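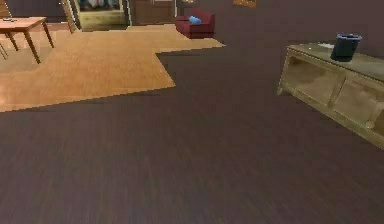

Davden Hard Floor Oil, 1000 ml
Item 1033

We sell four floor oils and this is the one we argued over longest before stocking it. The tin promises more than any oil can deliver, so read this page before you read the label.

What it is: a penetrating oil for bare interior wood. It soaks in, hardens, and leaves a low sheen. It does not form a film. If you want a thick, glassy coat you should be looking at varnish, and no amount of extra oil will get you there.

What the maker claims: "one coat coverage." We don't buy it. Halima Barasa in our Hurnley store put a single coat on sanded oak boards and the result was patchy enough that she stopped and did a second. Plan on two. Old, thirsty pine may want three.

What the maker also claims: "walk on it tonight." In socks, maybe. Leave furniture off for 5 days. Rugs should stay off longer, and don't put a rubber-backed one on an oiled floor at all, whatever the rug seller tells you.

Color: Clear, Walnut, Dark Plum. Clear isn't clear. It warms pale wood noticeably, the way every oil does. Dark Plum looks close to black in the tin and goes down as a brown with some red in it, but that depends so much on your boards that the swatch card is close to useless. Buy the sample size and try it inside a closet.

Size and use
Contents: 1000 ml
Sanding grit before first coat: 120, no finer
Apply with: short-nap roller or lint-free cloth
Wipe off excess: within 20 minutes
Recoat: next day
Thinning: none
Cleanup: mineral spirits

Oily rags can catch fire on their own. Lay them flat outdoors to dry, or soak them in water and seal them in a metal can. This part of the label is not exaggerated.

Not for: decks, bathrooms, laminate, or any board with old polyurethane still on it. The oil will sit on top and stay sticky, and we won't refund it.

Customer notes

"Covered 160 square feet with one tin, two coats. The calculator on the label said I'd have plenty left over. I had a spoonful." Arnar Holst

"Smell hung around for a week with the windows open. Floor looks good. Would not call it low odor." Tatu Waweru

"Easy to patch a scratch, which is why I switched from Kerari. Costs too much." Kiprono Langat

Sold by the tin. No case discount. Sample size ships in a padded envelope, full size by ground only.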